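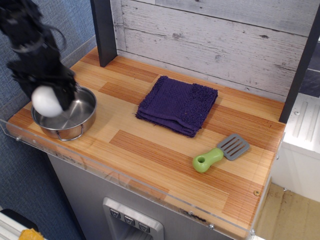 Kitchens and Worktops > Wood care
Thread: Oil or hard wax for a wooden worktop?

lalit_g
Hello everybody. English is not my first language, so please ask if something is not clear.

We are renewing our kitchen and have chosen a worktop made of strips of wood glued together. The joiner, Kołodziej, delivers it raw and leaves the finish to the customer. He recommends plain oil. My brother-in-law has hard wax from Hosix on his worktop and says I would be foolish to use anything else.

I have read many pages and am now more confused than before. We cook every day, mostly with turmeric and tomatoes, and we are not very disciplined about wiping. The whole kitchen has cost us 2000 without the oven, so I would like not to spoil the most visible part of it in the first month.

My questions: which finish forgives more mistakes? And must I also treat the underside?
Lalit Garg

pennywhistle
Underside yes, always. I skipped it on my first one and it cupped so badly that a pea would roll to the middle. Same number of coats as the top.

For the finish I'd go oil. Three thin coats, a night between each, wipe off whatever hasn't soaked in after twenty minutes. When it gets stained you sand the one patch and oil it again. Try that with hard wax.

marrowfat
I have tried that with hard wax and it was fine. You rub it back a bit wider than the mark and feather it out. People repeat this thing about patch repairs because they read it on a tin of oil.

Turmeric is the real problem. On an oiled top it goes in within minutes. I had a yellow ring next to the hob for most of a year.

pennywhistle
It fades with sunlight.

marrowfat
My kitchen faces north.

lalit_g
Thank you both. Our kitchen faces east, so there would be some sun until 10 in the morning.

I can add one more thing. The wood has light and more orange strips next to each other, and my wife is afraid that oil will make the difference stronger. The photo shows the kind of stripes I mean.
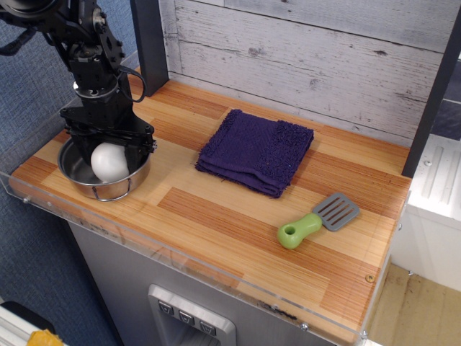

Striped wood, light and orange strips, with a small steel pot at the left end.

dorn_und_distel
Oil will make it stronger, your wife is right. Wipe an offcut with a damp cloth and look at it before it dries, the colour is very near to what you will get. If you don't like it, there are oils with a little white pigment in them. Huseck has one, and I think Jollo also, but I have used only the first. It keeps the pale strips pale. The orange ones stay orange, they only look a bit softer.

What grit are you going to sand with? It matters more than the brand.

lalit_g
The joiner said 100 and then 200 — and to stop there. Is it too coarse? My hand tells me that finer would be nicer.

dorn_und_distel
He is right. If you polish it much finer, the oil stays on the surface and becomes sticky. Between the two sandings wipe with a damp cloth, let it dry fully, and then do the finer paper along the grain.

marrowfat
Agree with all of that, and it goes for hard wax as well.

hollyhock_rd
Can I ask about the sink end? Ours is black round the tap and only there. It's oiled, done by the people before us, no idea what with.

pennywhistle
Black round a tap is water sitting there. Oxalic acid will lift it, wear gloves, rinse very well. Then more oil than you think it needs, and do the cut edges inside the tap hole with a small brush. End grain drinks it.

lalit_g
I have tested now on the offcut, with clear oil on one half and the white oil on the other. After two days I put a spoon of tomato sauce and a little turmeric on both, and left them for an hour. 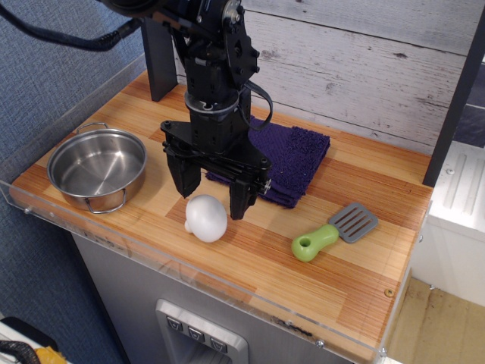

The tomato came off completely from both halves. The turmeric stayed on both, a little weaker on the white side, but I would not say that one of them won. My wife prefers the white one because the strips look calmer, so the colour is decided.

I will follow the joiner and use oil. If I am unhappy with it I can sand it and go to hard wax later, while the other direction seems to be more work.

marrowfat
Fair enough, though you'll want to get every bit of oil out before waxing or it won't cure. Put a trivet by the hob and keep the turmeric on a saucer.

pennywhistle
And lay the oily rags out flat outside until they're dry. Don't leave them screwed up in the bin, they can catch fire on their own.

lalit_g
I did not know this about the rags, thank you. They are now on the washing line. I will write again in December, when it has had some months of cooking.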